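Drunum Cans: README

A collection of drink can notes, label transcriptions and bench photos, put together because we like cans and wanted one tidy place to keep what we know about them. Version 3 is the October refresh, and it's the biggest one yet!

What you get

Drunum Cans is a folder of small text records, one per can design, plus a picture folder and a couple of lookup tables. There are 2253 records at the time of writing. Most are soft drinks and sparkling waters, with a growing shelf of iced teas, tonics and the odd thing we still can't agree on (is a fizzy vinegar drink a soft drink? It is filed under "other" for now, and arguments are welcome).

Each record covers the outside of the can only. We don't rate the drinks, we don't list prices, and we don't keep the recipes. What we do care about is colour, artwork, lettering, shape, and how all of that behaves when a can is standing next to other cans, half turned away, or tipped over on its side.

Folders

records/ holds the text files, named by record number
pictures/ holds bench photos, sorted by month
tables/ holds colours.csv and shapes.csv
old/ holds everything from version 2 that has since been renamed

If you used version 2, please read old/CHANGES before you do anything else. The number padding changed, and the scripts that sorted by file name will put things in a funny order until you fix them.

Fields in a record

main_colour: the colour you would say out loud if somebody asked you to pass that can. One word where possible. "teal-blue" is allowed, as is "off-white", but please no shop paint names.

second_colour: the next most obvious one, or blank.

art: a short plain phrase for whatever is drawn on the can. "starburst", "leaping fish", "stripes". If you can't tell what it is, write "multicoloured design" and move on.

lettering: script, block, small print, or mixed. This field has turned out to be the most fun of the lot, and a surprisingly good way of telling two red cans apart.

shape: standard, tall, slim or short. See shapes.csv for the measurements we go by. A 500 ml can is always tall, whatever the maker calls it.

bench: which surface the can was photographed on. Muvton is the green one beside the pale wood, Julard is the plain grey shelf.

seen_with: record numbers of any neighbours.

Bench photos

We photograph cans in company as well as alone, and the grouped ones are by far our favourites. A design that looks loud by itself can vanish beside a red can, and a pale one can suddenly be the first thing you notice. The groups also show how much of a label you lose when another can stands in front of it, so the seen_with field really earns its keep there.
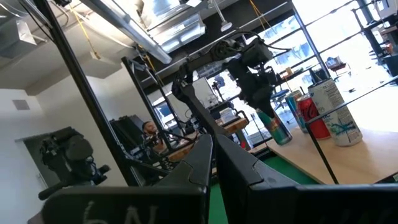 Cuervo wrote in to say that small print deserves a field of its own, as lumping it under lettering makes a white can covered in tiny text sound the same as one with a single line of it near the rim. We like this a lot. For now, add the word "dense" after "small print" when the text takes up a good part of the can, and we'll split the field properly in version 4.

A few more habits that help with group shots:

Write the colour as it looks on the can you know, and put the colour as it looks in the photo under notes. Green surfaces throw a tint on to anything pale.
Leave art blank if it is hidden, even if you know perfectly well what is on the front.
Script lettering counts as script when you can see the curves, whether or not you can read the word.

Gaps we know about

Slim cans are badly short, with fewer than 400 records. Own-label supermarket cans are thin too, and we have almost nothing from before the ring pull changed. The colour table was written by people looking at screens in different rooms, so teal, turquoise and blue-green wander into each other. The first 600 records were done before the lettering field existed and are being filled in slowly, oldest first.

Sending us records

Copy records/blank.txt, fill in what you can, and leave the number empty so we can assign it. One can per file, please. Photos are welcome in any size, and dented cans are as good as perfect ones. Rinse them first if they've been opened (the Julard shelf is still a bit sticky).

Spelling is British throughout, so main_colour with a u. The checker will grumble otherwise.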